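Reading the fine print on transfer credit: a conversation with Norbert Szekeres

Norbert Szekeres spent most of his working life in the registrar's office at Lestard College before moving to Memon, a small advising practice for students who want to change schools partway through a degree. His subject is transfer credit, and he talks about it the way other people talk about plumbing.

His first complaint is with the word "accepted". A college can accept a course and still not count it toward anything the student needs. "There are 2 questions," he says. "Does the credit come across, and where does it land? Families ask the first one and stop."

He gives the case of a student who arrived with 40 credits and found that 12 of them had been placed as general electives. The transcript looked healthy. The degree audit did not. She needed an extra term to finish, and the tuition deposit had already been paid.

Szekeres puts most of the blame on timing. Many colleges issue the formal evaluation only after a student has committed. He tells clients to ask for a preliminary one in writing, course by course, and to send the full syllabus with the request. A calendar description of three lines is seldom enough for a department to judge equivalence, particularly in laboratory science and statistics.
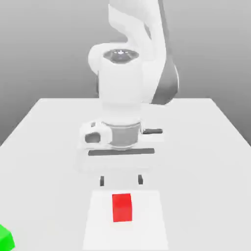
When should a student start asking for an evaluation?

"October, if the plan is to move the following fall," Szekeres says. "Department heads are at their desks and the files are still thin. By spring you are in a queue."

He is cautious about online equivalency tables. Lestard's own was kept in a system called Clultix, and he recalls entries that had gone seven years without review. A course number would survive while the content under it was replaced. He still uses the tables, but as a first sort only, and he prints the page with the date showing.

Residency rules are the next item on his list. A college may take a generous number of outside credits and still require that the final year, or a set share of the major, be completed on its own campus. "Read that paragraph before you read anything about dormitories," he says.

Junaid Gondal, who works with Szekeres at Memon and handles the financial side, joined us for the last part of the conversation. His point concerned scholarships. Awards for first-year entrants are often closed to transfer students, and the transfer awards that replace them tend to be smaller and to have earlier deadlines. "The net price calculator usually assumes a first-year student," Gondal says. "Phone the office and ask for the transfer figure."

Both men recommend an appeal where a course has been refused. The appeal should go to the department, with the syllabus, the reading list and one piece of graded work attached. Szekeres keeps the letter to a single page - longer ones, in his experience, get set aside for later.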